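Soft things are difficult
A student club in Gundwood is getting ready for the Wannasri Challenge, one tray at a time

On the afternoon when I first visit the Skundilell club, everybody is looking at a sponge. It has fallen on its side and there is a discussion if this should be a fault or only an untidy finish. The rule book is consulted on a phone. The rule book does not mention sponges on their side. After some minutes they decide to call it a fault, because a strict judge would do so, and the sponge goes back to its place.

I should explain that I don't come from engineering. I teach languages at Manside College, where the members of Skundilell are in their second and third year, and I was asked to write about them because one of them had handed in an essay for my class with the title "Why my hand is smarter than me". It was a good essay, although it was late. In it she described how she tried to write down every movement of her fingers while she folded a tea towel, and how she gave up before the first corner.

The club exists since two winters. It began as a group who wanted to build a wheeled robot for a race, and they did build it, and it came last but one. Then somebody read the announcement for the Wannasri Challenge, in which the robot doesn't have to be fast at all. It has to put household things in order: take them out of a container, put them back, lay one beside the other. The objects are chosen to be annoying. Many are soft, some are slippery, and a few change their shape every time you touch them.

For this the students do not write the movements down, as my student tried. They show them. Each person takes a gripper in the hand, a tool with two fingers which open and close, and does the task slowly with it, and a camera on the tool records what the fingers meet on their way. Later the recordings are given to the computer, which should learn from them what a robot arm has to do. They call one recording a "go". On the shared list in June there were 604 goes, and behind many of them was the remark "again please".

At the college they had a bench in the workshop, but the bench was very clean and always the same, and the robot learned to be good on that bench and nowhere else. One of the third-year students explained it to me with patience. If you have only ever eaten soup in one kitchen, she said, you may still eat soup in another kitchen, but the computer is not so sure. So they moved the work to real rooms. They sit in living rooms in Gundwood with plants and a television, and with a tablecloth on the table, and the flowers on the cloth are good for the training, as I was told, because the computer has to find out that a printed blossom cannot be picked up.
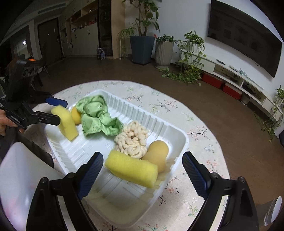
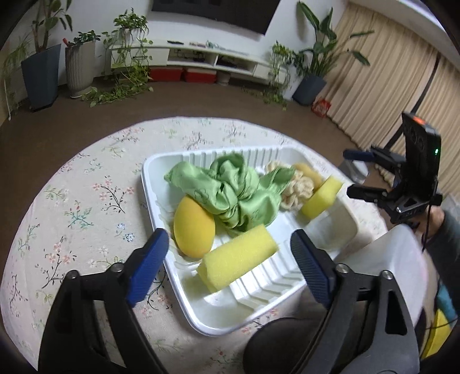
The tray on the round table, with two grippers at it.

What surprised me most is how slow it must be. I was allowed to try. I had believed that I would be good at it, as I sew and I have calm hands. But with the tool you don't feel the thing between the fingers, you only feel the handle, and you have to trust your eyes. I pressed too much and my scrunchie jumped out to the side. Then I pressed too little. A student beside me said "wait before you lift" and it was the best advice of the day. You close, you wait for one breath, and then you lift. When two people work at one tray it becomes more difficult again – you must agree who goes first without talking, because they like it quiet.

There is a language for all this, and of course I wrote it down. A thing that comes up together with another thing is "a passenger". Cloth that hangs over something else is "a blanket", even if it is very small. To put an object down and then push it a little with the closed fingers is "tucking", and tucking is permitted, but the older members find it not elegant. When I asked what is the word for a go in which all is right, they looked at each other and said there isn't one, you just save it.

The object list for the challenge has 33 positions. Some of them the club could find at home, others came from a discount shop near the station, where a bag of make-up sponges cost 4 dollars and was the best purchase of the year in everybody's opinion. Make-up sponges come in many shapes and they roll. The scrunchies are harder. One member has tried to sort them by how badly they behave, and has a small box for each kind, and she brings these boxes in a shopping trolley which belongs to her grandmother.

Not everything goes well. The first trained version, in autumn, had learned to go to the right place above the tray and then to stay there and tremble. They watched it for a whole evening. The reason was found after a week in their own recordings: one of them had a habit to hesitate before he closed the fingers, and he had made so many goes that the robot took the hesitation for a part of the job. He was a good sport about this. His goes were taken out of the training, and he now works on the cable holders and the food.

The second version closes its fingers. It still has trouble when cloth lies over a sponge, and it takes both or it takes neither. For this reason the plan for winter is to practise nearly only with covered objects, and also to change the rooms more often. A family on the other side of Gundwood has offered their kitchen, which has green tiles that shine strongly in the morning. The students are very pleased about the tiles.

The Wannasri Challenge allows teams of four at the table, so some of the members will have to watch from the seats. They have not yet spoken about who. When I left, near six o'clock, the sponge was on its side again and two of them were bent over it with their grippers. The one with the list asked if this go should be saved, and they said yes, save it, and write the fault beside it.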